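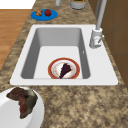 ## Flemirbridge Shared Meals - progress report, April

Prepared for the Ingvarsson Fund by Annick Tanguy

### Summary

The second half of the grant year went mostly to plan. We served more than 4000 lunches between October and the end of March, against a target of 3000 for the period. Cooking classes started late and are still behind. Spending is within budget except for transport, which is explained further down.

### Lunches

The lunch club now runs four days a week at the Prustasness hall. Attendance dipped in January when the bus route changed, then came back after the parish agreed to let us use its minibus in the mornings. Josiane Hoarau took over menu planning from me in November. She moved us to a rotating menu, so the wholesale order can go in two weeks ahead and we throw out less bread and salad. Soup days are still the most popular. Fish has been dropped for now - the price went up twice and people were leaving it.

We registered 51 new members in the period. Most heard about us from the clinic or from a neighbor. Very few came through the leaflets, and we do not plan to print them again.

### Cooking classes

The plan was to begin in October. We started in January instead, as the safety certificate for the gas line took longer than the landlord told us it would. Two courses have finished and 18 people completed them. The third is under way and full.

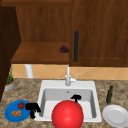 Feedback from the first course was that the sessions were too short to cook a main dish and clean up properly, so the second ran half an hour longer. We have also cut the section on reading nutrition labels and put in more on using leftovers, which participants asked for. Evening classes remain hard to fill. We would like to move the fourth course to late morning, with your agreement.

### Budget

Food costs came in slightly under. Transport is over, mainly fuel and insurance for the minibus. We covered the difference from the printing line, as agreed by email with your office. The replacement freezer from Pustero was delivered in February and the invoice is attached with the accounts.

### Next period

- Start the fourth cooking course in May, daytime if approved
- Renew food hygiene training for kitchen staff before it lapses in June
- Get a written agreement on minibus use - at present it is verbal
- Decide whether a fifth lunch day is affordable

Josiane will send the attendance sheets separately. Two weeks in December are missing from them and she is rebuilding those from the sign-in book.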